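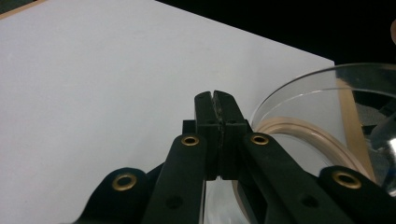
A white surface

Print this thread | E-mail this thread

Interior whites: tint drift between batches

kerf_and_caulk
Repainting a hallway and two bedrooms in Mavden low-sheen, untinted white base. First 10 L tin was bought in May, second one last week, same product code. The second dries slightly warmer. Not visible on separate walls, visible where they meet at a corner. Anyone measured this, or is it just film thickness?

isezer
Film thickness will do it over a dark substrate. What was underneath?

kerf_and_caulk
Old cream acrylic, sanded, one coat of Dunby sealer, two topcoats. Same roller for both tins, 10 mm nap.

plumbbob47
It's the batch. Whites vary more than the colour cards suggest and untinted base has no tinter in it to mask the difference. Box your tins: tip everything into one bucket, stir, pour back. Should have been done before the first wall.

Tarnook
Disagree that it's automatically the batch. Fresh acrylic next to acrylic that has been up for a few months is not a fair comparison. Let it cure for 30 days, then look again in daylight with the lamps off. I had what I thought was a bad tin of Lauritsen and it closed up to nothing.

plumbbob47
Closed up to nothing by eye, or did you put a meter on it?

Tarnook
By eye. I don't own a meter. It's a hallway.

isezer
I do have access to one at work (İlker Sezer, coatings lab, for those who asked in the ceiling thread). Drawdowns on sealed card, two batches of a comparable white: the difference was small, but on the yellow-blue axis, and that is where people notice it in a white. So plumbbob47 is right in principle. Cure time also shifts the reading, more in the first two weeks than after. Both effects are real and you can't separate them on a finished wall.

kerf_and_caulk
Useful, thanks. Practical question then: do I recoat the corner or the whole wall?

plumbbob47
Whole wall, corner to corner. Never patch a low-sheen. It will flash.

millpond_r
Lamps matter too. We had 2,000 lm downlights at 3000 K in the hall and every white looked like custard. Swapped to 4000 K and stopped thinking about it. Cheaper than Barkow premium at any rate.

Tarnook
Agree with that. Would still wait the 30 days.

kerf_and_caulk
Waiting, then boxing what's left and doing the full wall if it still shows. Will post readings if I can borrow a meter.

Related threads
Flashing on low-sheen walls after touch-ups
Sealer over old enamel trim: sand or degloss?
Ceiling white vs wall white
Roller nap for smooth plasterboard
Storing part tins over winter

Views: 3,803
Last updated: 9:40 pm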